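Saturday, February 18, 2023

**Skorkton to reseal sidewalk joints before fall**

The town of Skorkton has approved a resealing program for 736 expansion joints in its downtown sidewalks. The contract went to Prosteneo, a paving firm based in Sornholm. Work is due to finish in September.

Joints in concrete walks let the slabs expand and contract with temperature. When the sealant fails, water reaches the base layer and the slabs can settle unevenly.
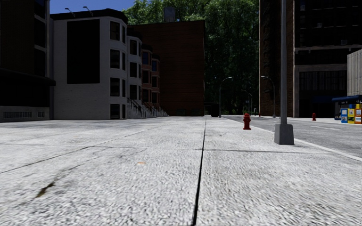

Town engineer Josiane Leclerc said the existing sealant is past its service life on most downtown blocks. Crews will rake out the old material, clean the joint faces and install a backer rod, followed by a silicone sealant. Slabs with a height difference of more than 9 millimeters will be ground down – replacement is not part of this contract.

Work will proceed in 3 phases, with one side of each street kept open to pedestrians.

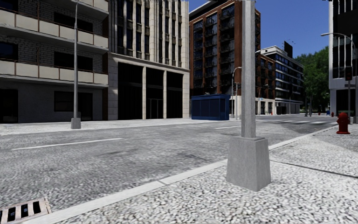
Parking along the active block will be suspended on workdays. Each section will stay closed for 60 minutes after sealing, according to Prosteneo site manager Dirk Kleinschmidt, and longer in cold weather.

Property owners who plan to open the sidewalk for utility work should notify the engineering office before their phase begins. Permit questions go to A-yeong Ryu at the same office.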